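The trouble with "sleeps eight"

Every holiday cottage listing I read these days contains a number I don't believe. I don't mean the price, although that has its own problems by the time the cleaning fee is added. I mean the number of people it is supposed to sleep.

Last May we took a place outside Hinport, booked through Jondix, for a family gathering. The page promised room for 7. There were 2 bedrooms, each with a double bed, which by my sums left 3 of us with nowhere to go. The answer, in smaller print well below the hot tub, was "flexible sleeping in the lounge". My nephew is six foot three. He was flexible for one night and then drove home. 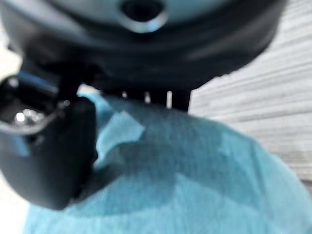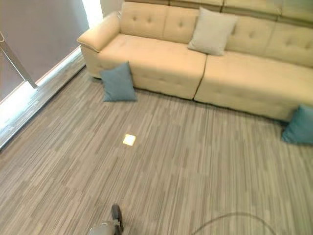
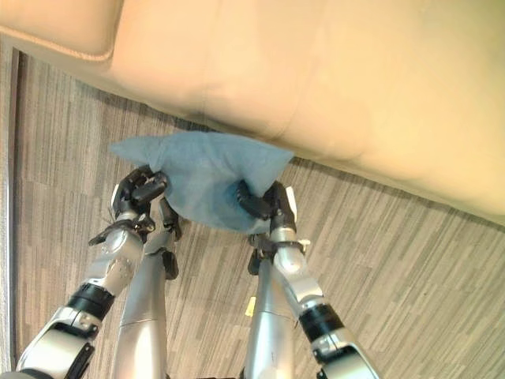
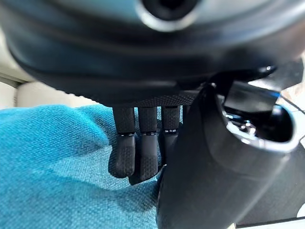

I have nothing against sofas. I have slept on plenty, and as a student I was glad of them. But I wasn't paying £2,038 for the week when I was a student. At that price a bed ought to mean a mattress, a door and somewhere to put a glass of water.

Owners will tell you that guests want the choice. Perhaps a few do. What I notice is that the search box asks how many are coming before it asks anything else, so a cottage that owns up to sleeping four drops out of sight for every party of five and over. A cottage that stretches the truth stays on the list. You can hardly blame an owner for stretching, but I do blame the sites for letting them.

Plustance brought in a "comfort rating" last year, which was meant to sort this out. I looked up the Hinport place and it had scored very well. As far as I can tell, the owners fill in the form themselves. Brandes, a much smaller outfit, simply lists each room and what is in it, bed by bed, and I have yet to be caught out by them. Their website is ugly and the photographs are small. I can live with that.

All I want is two numbers at the top of the page, one for people in proper beds and one for people in whatever else can be unfolded. It would cost the sites next to nothing. I suspect it would cost some owners a good many bookings, and that is why I don't expect to see it this summer. Until then I ring up and ask, and if the person at the other end says "cosy" I try somewhere else.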